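Vodetar Completes Reusable Cloth Program at Favdale Plant, Opens Orders to Small Shops

Last updated: July 23, 2021

FAVDALE - Vodetar, a supplier of cleaning cloths and wash services to the furniture and food trades, has finished moving its Favdale plant from single-use wipes to woven cloths that are washed and returned to service. The change began in February and covers all 25 customer routes served from the site.

Under the program, soiled cloths are collected in sealed bags, sorted by fiber and color, washed, dried and inspected for holes and frayed hems. Cloths that pass are folded and packed in lots of 111. Cloths that fail are cut down for use as floor rags or sent to Orkia, which shreds them for padding.

The plant also replaced two older washers with one Jakab tunnel unit. Rated output is 822 pounds per hour at full load. Rinse water from the last stage is filtered and used again in the first wash. Detergent is metered by load weight.
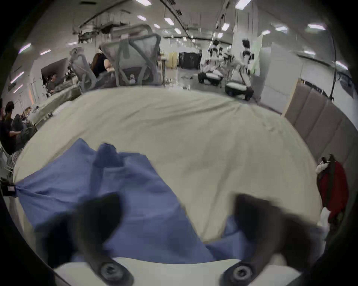
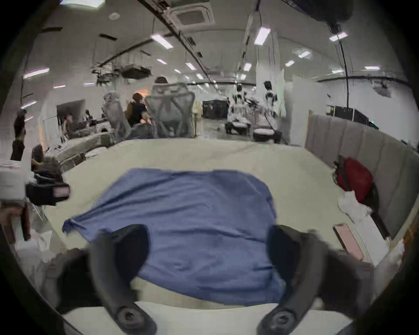
Blue cloth on a pale beige surface.

Color coding stays the same for existing accounts. Blue is assigned to general surfaces, green to food areas and red to restrooms. Customers who need a different scheme may ask for one when they place an order, but mixed-color lots will not be packed.

Orders are now open to shops that use fewer than 187 cloths per week. These accounts were not served before, as the older washers could not run small loads without mixing customers' goods. Small accounts are billed by the lot, with pickup every second week. A deposit is charged on the first delivery and credited when service ends, less the price of any missing cloths.

Cloths used with solvents, oil-based stain or linseed oil are not accepted in the standard bags. Customers must store these in closed metal cans and request a separate pickup. Bags found to contain them will be returned unopened where possible.

Order forms, wash specifications and route maps are available from the Vodetar service desk in Favdale. Current customers do not need to sign a new agreement.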